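Clip hanger

A clip hanger - also sold as a sock hanger, peg hanger or drip hanger - is a hanging frame with a set of small clips along its lower edge, used for drying socks, underwear, baby clothes, gloves and other items too little to sit well on a clothesline. It is one of the most useful things a small household can own, and one of the least written about.

Form

The simplest kind looks like an ordinary coat hanger with clips added to the bottom bar. Others are round or rectangular, with clips hanging from short chains or links so that they can turn in a breeze. Wire hangers are light and dry quickly themselves. Plastic ones don't rust, but the clips get brittle after a few summers in full sun, and the springs are usually the first thing to go.

Shape is where makers have had their fun! Sinell sold a line of wire hangers bent into leaves, fish and waves, and Gollby followed with a whale that became a favorite in children's rooms. The outline makes no difference to the drying, but a hanger with a nice shape tends to get left up as decoration between washes, and then it is right there when it's wanted.

Hanging up socks

Opinions differ on which end goes up. Clipping by the cuff leaves the toe hanging free, so the heaviest part of the sock is at the bottom and the fabric pulls straight. Clipping by the toe spares the elastic, and any mark left by the clip is hidden inside the shoe. The Rätsep household guide, which went through 5 editions and is still a delight to read, comes down firmly for the toe. Most people just grab whichever end comes out of the basket first.

Pairs are commonly hung side by side, which saves sorting later. Thick wool socks do better with an empty clip between them, and very heavy ones may need two clips each. Colors that might bleed are best kept away from whites until they have stopped dripping. When taking socks down, press the clip open first - pulling on the sock stretches the knit and can bend the clip out of line.

Where to hang it

A shower rail, a balcony hook, a door frame or a wooden rod will all do. The hanger should be free on every side and clear of the wall. On a smooth rod it likes to slide toward the middle or spin around, so many people fix it in place with string, wire or a bit of tape.

Load and wear

A loaded hanger tips easily, and filling it from the center outward keeps it level. The Sotemus wire model was rated for 600 grams, plenty for a load of wet cotton socks. Its maker tested the clip springs to 3,000 openings, and old ones still turn up at flea markets with every clip working.

See also: Clothespin, Drying rack, Coat hanger, Laundry line

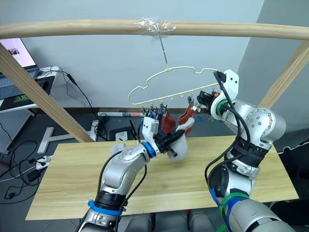

Vol. 2, p. 600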